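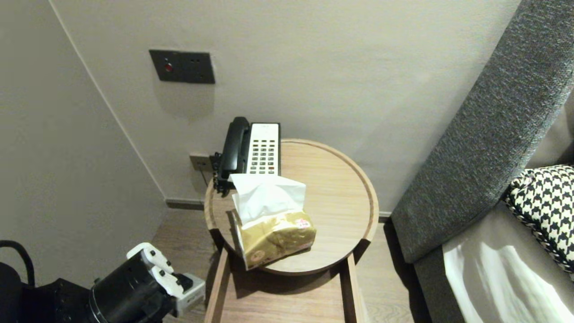

Work and Automation, Unit 4
Handout for the second meeting
Lecturer: Kamlesh Sandhu

Topic for today: room service work in hotels and guest houses, and what happens to the staff when a part of it is given to a mobile robot with an arm.

1. The case

Our case is the Kisilby guest house, which belongs to the company Arnance. In May the company started to use one Drivetti robot on the second floor. The task was small: go into the room after check-out, put the small things on the tables back in order, report what is missing. Beds, bathrooms and floors stayed with the room attendants.

Before you read the case, make your own list of everything an attendant does at one side table in a guest room. Most students write "wipe it" and stop. The attendants at Kisilby gave us 12 separate actions, among them pulling the first tissue up so that the guest can take it, and listening for the dial tone of the telephone.

2. What changed for the attendants

The order of the work changed first. Earlier, one person finished a whole room and closed the door. Now the attendant comes in after the robot and must know what was done and what was left. This information is on a tablet, and reading it is a new task which was not in the old job description.

The second change is in responsibility. If a guest calls the reception and says that the tissues are finished, who forgot them? In the first weeks the supervisor still wrote the attendant's name in the complaint book. After a discussion with the staff, a separate column was added for the robot.

The third change is about talking. Attendants worked in pairs before and learned from each other – especially the new ones. With the robot the pairs were divided, and two of the older workers asked to have them back.

3. Terms to know

Task: one piece of work with a clear end.
Job: all the tasks one person is paid for.
Residual work: the tasks which remain for people because the machine can't do them, or does them too slowly.

4. For next week

Read Laur, chapter 3, on residual work. Then write one page: which of the 12 actions would you leave with the attendant, and who should decide it? Please bring it on paper. We meet in room 3227, not in the usual one.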